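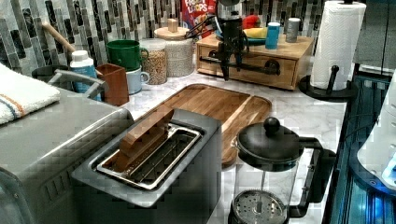

Celda de cocina, parte de mantenimiento. Va rápido que esta semana tenemos el cierre del envío a Georgiou y todavía queda cinta por pegar en el suelo. Lo primero: el brazo ya está otra vez montado, recalibrado y moviéndose, ciclo corto de momento. La puesta a cero la hacemos siempre igual, con la pinza sobre el mueblecito del cajón, porque es la pieza que menos se desplaza de la encimera. El taco de madera que hace de tostada se queda de pie en la ranura de la tostadora, un poco inclinado y asomando por encima del borde, y así sirve para comprobar la altura de aproximación. Si alguien lo cambia por otro, que avise!! El de repuesto es dos milímetros más ancho y entra forzado.

Qué se ha hecho desde el último boletín, sin orden:

Mazo de cables del brazo, cambiado entero. El viejo tenía la funda comida a la altura del codo. El nuevo lo ha traído Lirnico, referencia 528, y es algo más rígido, así que los primeros días va a tirar. Dejad holgura en la brida de arriba, no apretéis a tope.

Dedos de la pinza. Limpieza con alcohol y reapriete de los cuatro tornillos de cada lado. Uno estaba a media vuelta de caerse. Fijador suave, el azul, el rojo NO que luego no hay quien lo saque.

Cámara de muñeca. Aquí se nos fueron las tardes. Después del golpe de marzo el soporte quedó girado un pelo y las coordenadas de agarre salían corridas hacia un lado, siempre el mismo. Corina Iordache desmontó el soporte, lo planeó y lo volvió a poner con arandelas nuevas. La prueba se hizo con los tiradores y barras metálicas, que son lo peor por los brillos: el software de Gudaten confunde el reflejo con el canto de la pieza y cierra antes de tiempo. 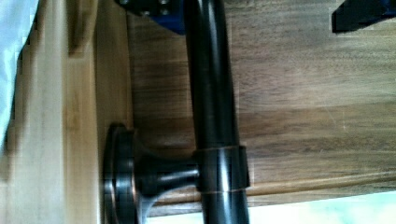 Barra oscura y collarín desde la cámara de muñeca, con las dos partes de la pinza asomando arriba.

Con la exposición automática no había manera. La hemos fijado a mano y bajado bastante, valor 691 en el panel, no lo toquéis. Si veis la imagen muy oscura al arrancar es lo normal, a los pocos segundos se estabiliza. Si no se estabiliza, reiniciar la cámara desde el panel (no desde el interruptor general, que tira también el controlador y hay que volver a hacer los ceros).

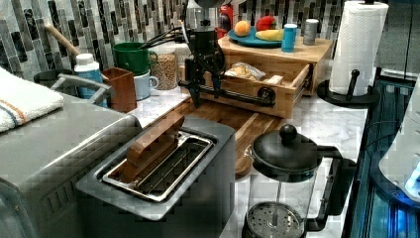 El cajón es lo que más trabajo da de toda la celda. Las guías son de madera, se hinchan con la humedad y la fuerza para abrir cambia de un día para otro, por eso el límite de par se revisa cada mañana. Procedimiento: se lleva la pinza justo encima del mueble, se mira que los cables pasen altos sobre los botes de cristal y no rocen, y se deja el cajón a medio abrir con la bolsa dentro para que la prueba se parezca a lo que luego hace de verdad. Con el cajón vacío sale todo perfecto y no vale de nada. Cera en las guías una vez por semana, poca. La última vez alguien se pasó y se fue de golpe hasta el tope.

Otra cosa del cajón: la tabla sobre la que va apoyado el mueble resbala en la encimera. Hemos pedido a Predwood unas bases antideslizantes a medida, llegan cuando lleguen. Mientras tanto, cinta de doble cara por debajo y comprobar que no se ha movido antes de cada tanda.

El contador de ciclos marcaba 871 cuando paramos para cambiar el mazo. Se ha puesto a cero, apuntadlo en la hoja si haceis comparativas con los datos de antes.

Pendiente: etiquetar el cuadro, tapa nueva para la caja de conexiones, y decidir qué hacemos con la parada de emergencia, que queda lejos si estás trabajando por el lado izquierdo. De momento siempre dos personas en la celda cuando se prueban velocidades altas.

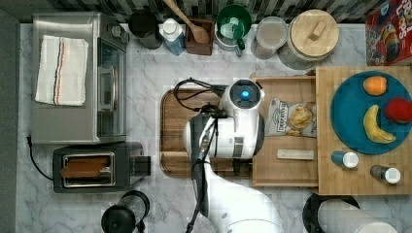 ¿Cada cuánto hay que recalibrar la cámara de muñeca?
Una vez al mes si no pasa nada raro, y siempre después de un golpe, de cambiar los dedos o de soltar el soporte. Se tarda una media hora con el patrón de cuadros. Apuntad fecha e iniciales en la hoja de la puerta.

Dudas de la celda a Corina, mejor por la mañana. El patrón de calibración está en el armario gris, segunda balda, y por favor que vuelva ahí.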